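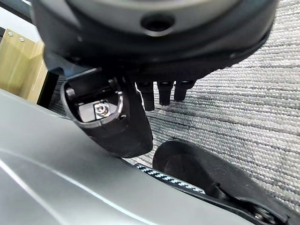
Figure 1. Housing and bracket, with screw.

Unit 7: Mortgage Protection and Household Budgets
Tutor: Braulio Cervantes

Students should be able to separate the monthly repayment from the other costs of owning a home. In the Becerra case study, the household pays 278 a month for insurance, service charges and repairs, none of which appears in the lender's offer.

Before the seminar, read the Becerra papers and answer the 4 questions on page 70. Written answers are to be handed in at the start of the session. Late work will not be marked.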